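One basket, one wash: doing the laundry for a whole sports club

She does the washing for Kitum, a social sports club with 4 teams and not much money, and she didn't want her name used. Fine by me. We talked on a Thursday, a bit after eight in the morning, in the laundry, because that was when she had time and she wasn't going to stop for it.

First question was how she got the job. "I said yes to one load. One." That was two seasons ago. Before that everyone took their own shirts home and half of them never came back, or came back pink. The club was spending money on replacements, about 600 dollars one year, which is a lot when your whole income is fees and a sausage sizzle.

So now it all comes to her. Shirts, shorts, bibs, the odd towel. Socks she refuses. "Socks are between you and your God."

The basket system

Her whole method hangs off the basket. Nothing goes on the floor in a heap, nothing goes straight from a sports bag into the machine. It goes in the basket first and gets looked at.

"People think the machine is the job. The machine's the easy bit. The job is finding the mouthguard before the machine does."

She likes a plastic one with holes in the sides and handles that stand up. Had a cane one from Brillinia, a homewares place near her that's closed now, and it snagged everything. Pulled threads all down the back of a goalie top. She's still cross about it. Plastic wipes clean, and damp gear gets a bit of air if it has to sit overnight. It shouldn't sit overnight, she adds, but it does.

The reds get their own turn. No argument. Red with white trim is the worst thing a club can pick, she reckons, and she'd like a word with whoever picked it. The trim goes grey if you wash it with darks and pink if you wash it too hot. Cold water, inside out, and dont leave it sitting in the drum after. 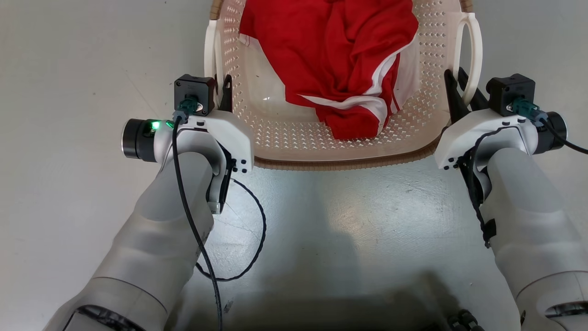

Before it goes in

I asked what she checks for. She had to think, it's all habit now.

Pockets. Then the drawstring, which she ties in a loose bow so it can't disappear into the waistband. Then grass stains, which get a rub with plain bar soap and half an hour of waiting. Mud she leaves alone till it's dry. "Everyone wants to attack mud wet. You're just pushing it in. Let it dry, take it outside, bang it on the fence."

Blood is cold water and straight away, same as her mum did it.

And the smell? She laughed. White vinegar, a splash, in where the softener would go. She won't have softener near sports gear at all. Reckons it coats the fabric and holds the smell in, and after that the shirt never really comes good. Zida, the mob that prints the club's shirts, told them the same thing about the numbers, that softener makes them peel. She'd already worked that out the hard way with a number 2 that turned into a sort of question mark.

Powder or liquid, I asked. Liquid, less than the cap says. She went on about this for a while. People double the detergent because the gear is filthy, then it doesn't rinse out, then the shirt goes stiff and they think it needs another wash. Round and round.

The front loader

She grew up with a top loader and didn't trust the other kind for years. You couldn't chuck in the sock you'd dropped. Now she wouldn't go back. Gentler on the printing, she says, and it spins out enough that a shirt's dry on the line by lunch if there's any breeze.

Her cycle for the team gear is cold, 60 minutes, medium spin. Never the quick wash. "Quick wash is for things that weren't dirty."

She looks into the drum every time before she loads. Spins it by hand once and has a listen. A coin rattling, a hair tie, a stud off a boot. The studs are the ones that frighten her. One went round for a full cycle last August and she heard it from the kitchen and just stood there.

What about looking after the machine itself. She wipes around the door after the last load and then leaves it open a crack, every time, or the seal starts to stink. If there's a little round cover low down on the front, that's usually the filter, she says, and you want a tray and an old towel under it before you touch it. Hers is done monthly in season. What's come out so far: grass, a fair bit of tape, a raffle ticket.

She's also a believer in reading whatever the maker has printed on the front. Even if it's not in your language, hold your phone up to it, two minutes. The one where we were has its notice in Chinese, a few small lines next to the door under a bold heading.

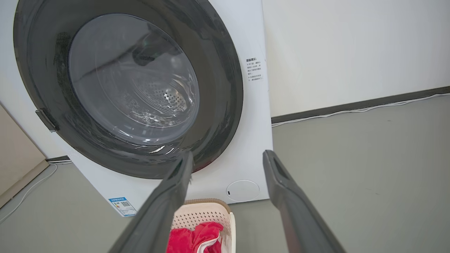
Getting it back to people

This is the part she complained about most. Washing's done by mid morning, drying by the afternoon, and then it sits, folded, in piles, and no-one comes. She tried texting. She tried a list on the clubroom door. What works is not folding it at all for the worst offenders, they get theirs in a bag and can sort themselves out.

The rest go back in the basket, flat, biggest sizes on the bottom. She folds sleeves in, then in half, number facing up so the player can see it without digging through everybody elses.

Last thing I asked was whether she'd keep doing it next season. There's been talk of paying Thepsuriya, the laundry service over by the station, to take the lot. She got a quote and thought it was fair enough really.

"But would they bang the mud out first? I asked them. They said they'd look into it."

She had a load of bibs to get on, so we left it there.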